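Search the forum
Home | Kitchen | Table & Linens | Log in

Fruit plate drying out before guests get to it

Sze-wing Peng
Feb 22, 2023
I put fruit out for my mother-in-law's visits and the peeled pieces look tired within the hour. I buy from Brikari and it's fine when I cut it. Should I be peeling at the last minute?

brivargate_lou
Yes. Leave everything whole and put a knife on the plate. Whole mandarins keep for days, peeled ones don't.
5 likes

Huang466
Disagree. If it isn't peeled my family won't touch it. I peel oranges 10 minutes ahead and cover them with a damp towel. Bananas go last.

brivargate_lou
Bananas shouldn't be on there at all. They go brown and everything ends up smelling like banana.

varamum
I do half and half.
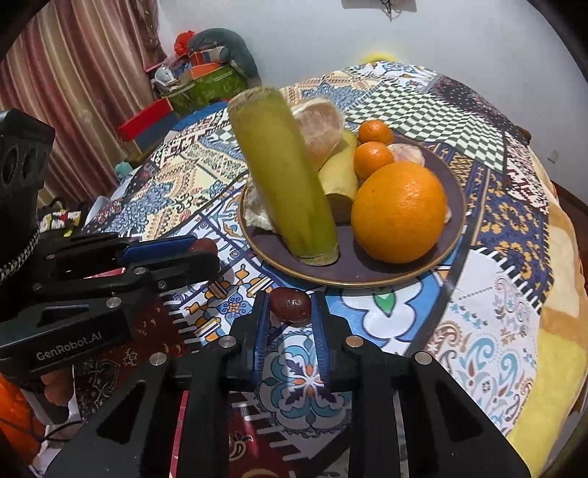

My rule is to peel one or two of each kind and leave the rest alone. The big orange and the two small mandarins can go back in the bowl if they aren't eaten, and the peeled mandarin next to them is for whoever wants it now. I only peel the banana partway. Dates stay off the plate because they get sticky against wet fruit.

Huang466
Fine, but I'd still cover the orange pieces. Where did you get the tablecloth?

varamum
Market stall, last September. It hides juice stains well.

Sze-wing Peng
Thanks. I'll try the half and half, with no banana.

300 views | 2 shares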